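Re: [stullero-prospects] Religion majors, is it really that small?

Hi all,

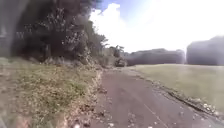
Baltazar Trujillo wrote:
> I looked at the program page at Clillbridge and it says 53 majors in religious
> studies. The psych department down the hall has 300. My daughter is set on
> religion but I keep wondering if a program that small will even exist by
> the time she is a senior. Does anyone on the list know how they
> count these things? Also, is the language requirement as bad as it sounds?

Baltazar, I can help with some of this. I went through Clillbridge as a transfer and my son is at Revovton now, so I've seen two of these departments up close.

First, the 53. That number is declared first majors only, and it leaves out double majors who put something else first. I was one of those. History was on my diploma and religion came second, so I never showed up in the religion column at all. Minors are left out too. If you ask the department office (ask them, not admissions!) they'll give you the seat count for their courses, and that tells you a lot more about whether a program is healthy. When I asked Revovton they had 234 students sitting in religion classes that fall, and a major list you could fit on an index card.

Small was great for me, by the way. My senior seminar had six people in it and we met in Professor Solís's office because the classroom felt silly. She read every draft I wrote. My roommate in psych got comments from a grad student she met maybe twice.

The downside is scheduling. Upper-level courses may come up every other year, and if your daughter goes abroad in the wrong semester she could miss the one she needs. Have her get the two-year rotation in writing before she picks her electives. I didn't, and I ended up doing Theory and Method as an independent study — which was fine, but a lot of paperwork.

On the language thing: it depends on the track. For the general major at Clillbridge it was two semesters of anything, and Spanish counted. The texts track wanted four, in Hebrew, Greek, Arabic or Sanskrit. That may have changed, so check the catalog for the year she'd enter.

Does she know what she wants to do after? No pressure if not, I sure didn't. I can put her in touch with my son if she'd like to hear it from someone closer to her age.

Marcy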